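Home > Food and Drink > Baking > Freezing and storing

Baking ahead for a 10 am coffee morning: what can I freeze and what has to be fresh?

Asked by Kristaps Žukauskas
Tagged: freezing, doughnuts, sponge, buns, feeding a crowd

Hello all, first time posting though I've been reading the bread threads for ages. I've said yes to doing the cakes for a coffee morning in Ellum in December and now I'm having a small panic about it. There are 27 people coming, which I know isn't huge compared to what some of you do, but my oven only takes one shelf properly (the top shelf burns and the bottom one sulks) and I work right up to the evening before.

I don't want to do one big traybake and be done with it. I did that last year, lemon drizzle, and it was perfectly fine and I was bored to tears cutting it up. This time I'd love a proper mix so people can choose. I've been playing with melon pan, the sweet bun with the biscuity crust you score in a criss-cross, and I'm really pleased with how they look now, after some very flat ones. Then plain sponge in slices for the people who like plain sponge, ring doughnuts with a white glaze, and something chocolatey and small.

What I can't work out is the order to do it all in. I've got two free evenings that week and a decent bit of freezer space as long as I eat the peas. Can melon pan be frozen at all or does the crust go soggy? Should I glaze the doughnuts before or after? And does chocolate pastry go funny and grey, or is that just when I do it? Any advice gratefully received, I'd like to get some sleep the night before if I can.

One more thing, the kitchen there has cups and a tea urn but hardly anything to serve off. Plates, trays, spoons and so on all have to come with me in the car, so tips on that welcome too.
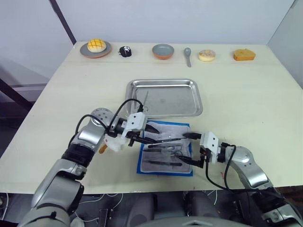 3 Answers

Answer from Ojārs Raudsepp
Marked as helpful by the asker

Ooh, I love this kind of question. I've done cakes for the Kelwood allotment open day for years now and I've made every mistake going, including the year I iced everything the night before and arrived with a boot full of sticky gravel. You can absolutely do this in two evenings. I'd take it one bake at a time.

1. Sponge first, and well ahead
Plain sponge is the easiest thing in the world to freeze. Bake it, let it go completely cold (I mean it, leave it alone), then wrap the whole slab in cling film and again in foil. Don't slice it beforehand, the cut sides dry out and you get crumbs everywhere. Take it out the night before and leave it on the worktop in its wrapping. If you unwrap it while it's frozen the damp settles on the top and that nice brown crust turns tacky and comes off on your fingers. Slice it in the morning with a bread knife, wiping the blade now and then.

2. Melon pan, with a warning
You can freeze them but I wouldn't freeze them baked, not for guests. The bread part comes back lovely and the biscuit top never quite does, it goes from crisp to sort of sandy. What works for me is making the biscuit dough ahead and freezing that in a log, then defrosting it in the fridge during the day while you're at work. The bread dough you can make in the morning before you leave, go easy on the yeast, and let it rise slowly in the fridge. Then shape, cover, score and bake that evening. Kept in a cardboard cake box with the lid on loosely they'll be good the next morning. In a sealed plastic tub they won't, the crust softens overnight. I lost a whole batch that way and ate them as a very odd bread and butter pudding (recommended, by the way!).

3. The small chocolate things
Freeze these raw if it's a pastry you're shaping yourself. Put them on a tray not touching, freeze till they're hard, then tip them all into a bag. They can go into the oven from frozen with a few extra minutes. The grey you're getting is probably bloom, from the chocolate getting warm and cold again too quickly. It's harmless, it only looks dusty. Put any melted chocolate and sprinkles on at the very end and it won't have the chance.

4. Trays and getting it all there
I carry everything on plain stainless steel trays with a raised rim, the sort caterers use. They weigh nothing and they stack with a sheet of card between, and a rim means your buns don't go skating off when you brake at the Kelwood roundabout. Line them with baking paper if you care about scratches. I used to bring my gran's china stands and spent the whole drive listening to them chatter. Pack spoons and tongs in the same bag as the tea towels or you will be serving sponge with a biro, ask me how I know. 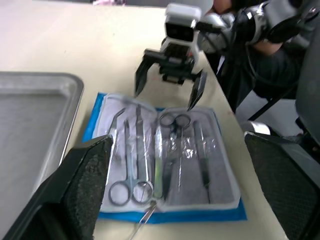 5. Doughnuts last of all
Fry them the evening before if you really must, but glaze them in the morning. Glaze put on the night before goes see-through and weepy, and any sprinkles bleed into it. The dough can have its first rise in the fridge for up to 18 hours, which is handy with your job. Then it's cut, prove, fry. If you can't face frying at six in the morning (I can't any more) do them the evening before, keep them loosely covered, and give them a couple of minutes in a warm oven before you glaze. They won't be quite as good as straight from the pan but they'll all be gone by eleven regardless.

So my plan for you would be: sponge and chocolate pastries and the biscuit dough on the first evening, melon pan and doughnuts on the second, glaze and slice in the morning. Do write it on a bit of paper and stick it on the fridge. I put times next to mine and then ignore them, but it's soothing to have.

Comments on this answer

Kristaps Žukauskas: This is brilliant, thank you! It had never crossed my mind to split the melon pan into two jobs. Can the biscuit dough have chocolate chips in it when it's frozen?

Ojārs Raudsepp: Yes, just chop them small or your knife will skid when you slice the log.

Answer from FasholaRoadBaker

Agree with nearly all of the above, though I'd stick up for freezing baked doughnuts. Unglazed, same day you fry them, in a single layer. I've done it for school fairs and they were fine, a bit drier but a thick glaze covers a lot of sins. If you're using one of those Moltero stand mixers, watch the dough on the higher speed, mine used to walk along the worktop and I'd come back to find it leaning on the toaster.

What I'd really like to add is to think about the table you're going to be laying everything out on, as people always leave that to the last minute. I do.
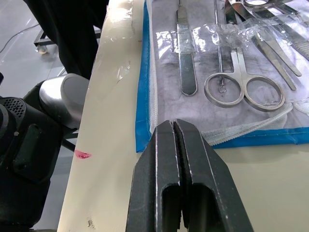 Icing sugar and glaze get everywhere at these things, so cover up before you put a single bun down, and look at what you've got underneath first. Paper tablecloths rip as soon as a cup of tea goes over. Proper cloth is lovely, but then you're the one boiling it. Clear plastic film seems like the obvious answer and I used it for a long time, but look at how it wrinkles and catches the light on that cream table, and the raised edge down the left side where it's starting to peel. Sleeves catch on an edge like that, and sugar gets into the wrinkles and stays there till you lose patience with it. If film is all you've got, pull it as tight as you can, tape it on the underside of the table and smooth it from the middle outwards with a folded tea towel. Otherwise go for wipe-clean oilcloth off a roll from the market, which lies flat by its own weight. Roll it round a cardboard tube to store it. If you fold it, you'll have the creases for life.

Also put the messy things at the end furthest from the door. People pick up a glazed doughnut, see a friend, wave with the wrong hand, and if that happens in the doorway you'll be mopping a doorway. Plain sponge can go by the door, it behaves itself.

And labels! Little cards with what's in each thing, especially nuts, egg and milk. Write them at home with a proper pen. You'll get asked what's in the melon pan all morning and half of them will want to know where the melon is. (I've stopped explaining and just say it's the pattern.)

Comments on this answer

Kristaps Žukauskas: Oilcloth, good shout. There's a stall near me that does it by the metre, so I'll measure the tables when I pick up the key.

FasholaRoadBaker: Get a bit more than you measured. It needs to hang down a bit at each end or it slides about.

Ojārs Raudsepp: Seconding the labels. I still say buy fresh oil and fry the night before though, frozen doughnuts taste of freezer to me.

FasholaRoadBaker: Your freezer maybe!

Answer from pennyloaf

just buy the doughnuts. nobody can tell once theyre on a plate and you can get on with the other stuff. supermarket ones with a bit of water icing on top look homemade enough

Comments on this answer

Ojārs Raudsepp: I can tell.

pennyloaf: ok but you wont be there

Kristaps Žukauskas: I'm keeping this one in reserve in case the second evening goes badly. Did a trial run of the sponge last night and it's wrapped up in the freezer now where the peas were.

Related questions
How long does home-made custard keep in the fridge?
Why does my scored bun crust slide off in the oven?
Best way to carry an iced cake on the bus
Can I reuse frying oil after doughnuts?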